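Why Does Dough Rise?

Dough is a mixture of flour and a liquid, usually water or milk. When it is first mixed, it is heavy and dense. Left in a warm place, many kinds of dough swell to twice their size. The swelling is caused by gas.

Where the gas comes from

The gas is carbon dioxide, the same gas that makes the bubbles in soda. In most bread and in many donuts, it is made by yeast. Yeast is a living thing, a kind of fungus. Each yeast is a single cell, too small to see without a microscope. Yeast feeds on sugar. Some of this sugar is added by the baker, and some comes from the starch in the flour, which is broken down into smaller pieces in the wet dough. As the yeast feeds, it gives off carbon dioxide and a small amount of alcohol. This process is called fermentation.

What holds the gas in

Gas in plain water floats to the top and escapes. In dough, it is trapped. Wheat flour contains proteins that join together when they get wet, forming a stretchy material called gluten. Kneading — pressing and folding the dough again and again — lines up the gluten and makes it stronger. The gluten stretches around each bubble like the skin of a balloon.

Why temperature matters

Yeast works slowly in the cold. In a refrigerator, dough may take all night to rise. At around 30 degrees Celsius, yeast works quickly. If the dough gets much too hot, the yeast dies and no more gas is made. In the oven or the fryer, the gas already in the dough expands, and some of the water turns to steam. The dough swells one last time. Then it sets, and the bubbles become the small holes you find inside.

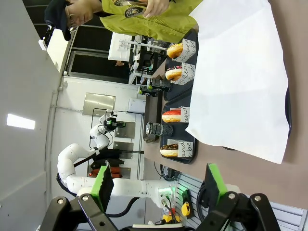 Page last changed: 7 June 2022

Cake donuts are different

Not all donuts are made with yeast. Cake donuts use baking powder, a dry mixture of baking soda and one or more acids. When it gets wet, the soda and acid react and give off carbon dioxide. Most baking powders react a second time when heated. There is no long wait for the dough to rise, and the inside has smaller, more even holes.

Words to know

Carbon dioxide: a gas with no color.
Fermentation: the process in which yeast turns sugar into carbon dioxide and alcohol.
Gluten: the stretchy material formed when wheat flour is mixed with water.
Starch: a store of energy in plants, made of many sugar units joined together.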